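The butterfly corner, Jan 29, 2021

I've been promising Hertta Savolainen some photos of my little butterfly corner since July, so here they are at last! It's a small nook with marble-look flooring and far too many butterflies on the walls, and it's where my craft bits and the plant things have ended up living together. I bought the wallpaper from Zinden and swore I'd keep everything else plain. You'll see how long that lasted.

Crumbs and all

I'd love to say I sweep before every photo. The little purple rake with the pink handle is my favourite thing in here (it's a toy, but I'm very fond of it), and the soil does get everywhere, especially along the back by the white stands. The glittery blue jar has a stand all to itself.

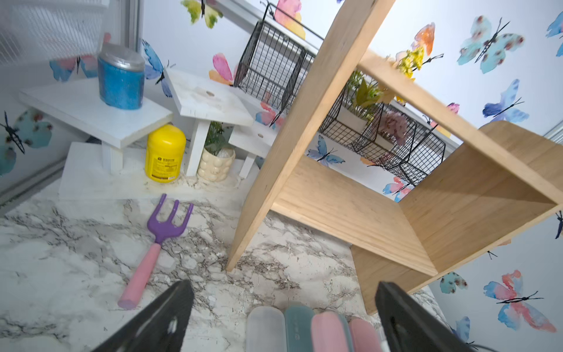
Butterflies up close

I spent ages choosing between this pattern and a plain sage green, and Sumeya Sisay talked me into the butterflies over a very long phone call. The pink one with the blue edges to its wings is the one I always look for first. 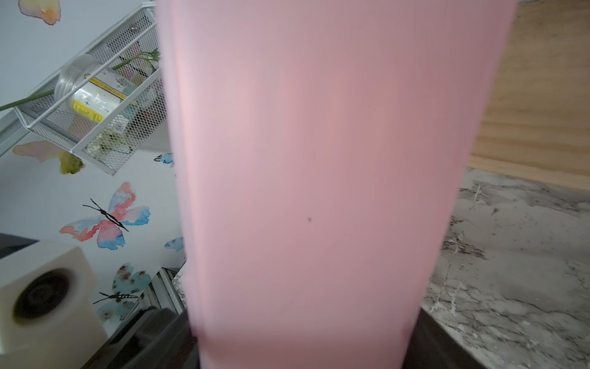 Putting the paper up took me 13 evenings, mostly because I kept stopping for tea, and I had to redo the strip in the corner twice. I'd still do it again tomorrow. The white mesh basket went up last of all.

The shelf

Pale wood, two tiers, pencil cases on the top and dried flowers in the black wire basket along the back. I did try it by the window at first but it looked lost there. The potted plant in the woven basket came from Yasuo Arai, who has more plants than floor. 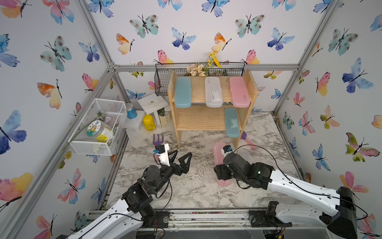
Pink, naturally

I do have blue ones and a white one as well, but if there's a pink case going I'll have it. It goes nicely with the wings on the wall, I think, and the wood warms it all up a bit.
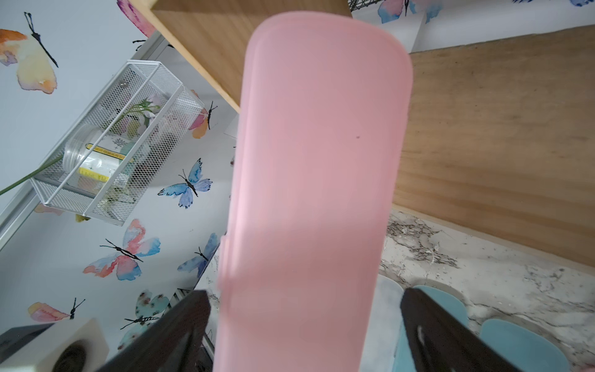 Pink case, marble and butterflies.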